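4.2 “嫌疑人”是什么时候变成“凶手”的

写这一节之前我先坦白一件事:我本来想写的是标题长度。标题长度好算,跑个脚本就出来了,审稿人也挑不出什么毛病。可是我把Murirari语料库里关于Sestberg恐吓信案的报道从头读了一遍以后,就再也没法假装标题长度有意思了。真正让我半夜坐起来记笔记的,是那几个称呼:“嫌疑人”“涉案男子”“寄信人”“凶手”,它们在同一家报纸、同一个案子、有时候甚至同一篇稿子里换来换去,换得特别自然,自然到我第一遍读的时候完全没发现(第二遍才发现,然后第一遍的标注就全得重做)。

图3 机械手,拍摄于同一处

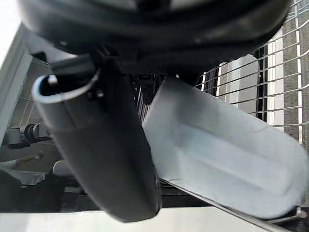
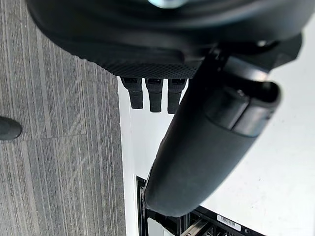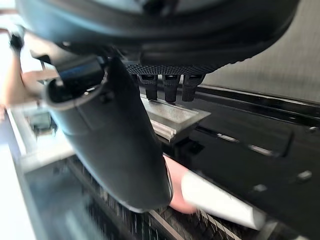
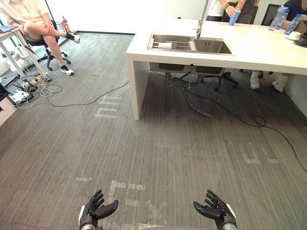
Arlo Alcantara读完本节初稿后回信说,他不同意我把“寄信人”归到中性词里,在他看来,这个词已经替法庭把事实认定了:信是谁寄的,恰恰是控辩双方要争的东西,记者一写“寄信人被捕”,这一步就跳过去了。他还说,如果我坚持要留在中性那一栏,至少应该把它跟“涉案男子”分开统计,别混着算。

我得承认,他说得有道理,我为这句话跟自己吵了好几天。我最初的想法很简单:信总得有人寄吧,“寄信人”只是指那个寄了信的人,没说是谁。这个说法放在警方还没抓到人的阶段是成立的。比如“警方仍在寻找寄信人”,我看不出有什么问题,换成别的词反而别扭。可是人一抓到,同样三个字的分量就变了,“寄信人昨日被带离住所”,读者脑子里浮现的已经是一个具体的人,住在具体的街上,还有邻居可以采访。所以我最后的处理办法是按时间切开:逮捕之前出现的“寄信人”记作中性,逮捕之后指向被捕者的记作预设有罪。这么做有点麻烦,标注员也抱怨过,但我想不出更好的办法。

先交代一下样本。Sestberg案的报道在语料库里一共有499篇,去掉重复转载、纯图片说明和只在文末顺带提一句的,剩下400篇进入正式分析。转载这一块我删得比较狠,凡是正文一字未改的都去掉了,哪怕标题换过。有人可能会说标题换了就该算新稿子,我理解,而且标题恰恰是称呼最容易出问题的地方!所以这些换过标题的转载稿我单独存了一份,放在附录里,愿意自己重算的读者可以拿去用,只是正文里的讨论不包括它们。

案子的时间线其实不复杂。恐吓信陆续寄到Sestberg市政厅和几家机构,警方起初口风很紧,只说“正在调查”。2018年11月29日,一名男子被捕,当天下午开了记者会。到了12月,检方正式起诉,报道量又起来一次。我把这三个阶段分别叫做寻人期、逮捕期和起诉期,名字起得很土,但好记。

逮捕期最热闹,也最乱。记者会上警方发言人的措辞相当谨慎,自始至终用的是“一名与本案有关的男子”,没有松过口。可是当晚的网络稿里,这个谨慎就已经开始漏了。漏的方式很有规律:正文第一段通常还守得住,老老实实写“嫌疑人”;到了中段,开始讲他的住处、他的工作、他平时跟谁来往,称呼就滑成了“他”,这当然没错;再往后,等到需要一个名词来重新提起这个人的时候,写稿的人往往就顺手抓了一个更有劲儿的词。我管这个叫“后半篇效应”。听着像开玩笑,但我反复核对过,它在晨报型的媒体里尤其明显,《Sitthichai晚邮》反倒好一些,我猜跟他们的编辑流程有关,他们的稿子要过法律编辑那一关,网络稿也不例外。这只是猜测,我没有采访到他们的人,写过信,没回。

还有一种漏法我一开始完全没料到,就是引语。邻居说“真没想到凶手就住在我们楼上”,记者原样引用,加了引号,也注明了说话的人,从规范上讲挑不出错。问题出在下一篇。后续报道经常会概括前一篇的内容,一概括,引号就掉了,变成“邻居对凶手住在楼上表示震惊”。你看,这句话现在是报纸自己在说了。最长的一条链我追了5篇稿子,最开头是一句街头采访,最后一篇已经是评论版,作者非常笃定地在讨论“凶手的动机”,而那个时候检方连起诉书都还没有递上去。

(顺便说一句,追这种链条非常费眼睛。Murirari的检索界面不支持按引语回溯,我是把稿子打印出来铺在地上,拿彩笔一条一条连的。如果有同行打算做类似的工作,请务必先跟语料库的维护方商量能不能加个字段,别学我。)

翻译稿又是另一回事。Testska的几家媒体也跟了这个案子,主要靠编译外电。我原以为翻译会把问题放大,毕竟经过一道手就多一次走样的机会,结果读下来并没有那么简单。Testska的编译稿里,称呼反而比较稳定,几乎一路都是“嫌疑人”,有时候稳得过了头,原文写的是“消息人士”,译稿里也糊里糊涂成了“嫌疑人”。真正走样的是情态词。“可能”“据信”“检方主张”这一类,在编译过程中掉得很厉害。于是就出现了一种很奇怪的文本:人是“嫌疑人”,可他做过的事每一件都写得斩钉截铁。“嫌疑人于信中附上了威胁性物品,随后步行前往邮局。”读起来四平八稳,礼貌得很,细想一下,除了开头那三个字,没有任何地方给他留余地。

所以我现在觉得,光数称呼是不够的。早先那些研究(包括我自己以前那一篇,唉)基本上都把“嫌疑人”三个字当成合格标志,出现了就算这篇报道守规矩。Testska的例子让我对这个做法很不放心。我在本节的编码表里补了一栏,专门记谓语部分有没有归因,也就是说,这件事是谁讲的、有没有“据检方称”之类的东西托着。两栏合起来看,才能分得清哪些稿子是真谨慎,哪些只是称呼用得规矩。

两位标注员在这一栏上吵得最凶,值得单独记一笔。分歧主要集中在归因能管多远。第一句写了“据检方称”,后面连着3句都没再提,那这几句算有归因还是没有?一位认为只要没有换话题就算,读者自己会接上;另一位认为隔了句号就得重新交代,尤其是手机上读,段落被广告切得七零八落,谁还记得上面那个“据称”。我个人偏向后者,但为了跟以往研究可比,正式结果用的是宽的标准,也就是同一段之内算有效,跨段就不算。用严的标准重跑一遍,各家媒体的先后次序没有变,差距拉大了一些。

最后说说起诉期。按理说,起诉之后有了正式文书,记者手里材料多了,措辞应该更准。有些确实准了,“被告”这个词终于大面积出现。但评论和专栏几乎不受影响,它们该怎么叫还怎么叫,而且喜欢拿逮捕期自家的报道当依据。Alcantara在信的末尾还问我,打不打算把读者评论区也算进来。我暂时不打算。评论区的称呼我翻过一些,激烈得多,可那里的人没有编辑,也没有更正的义务,跟记者放在同一张表里比,我觉得不太公平。更正启事倒是要看的,下一节就从Sestberg本地报纸登出的那几则更正说起。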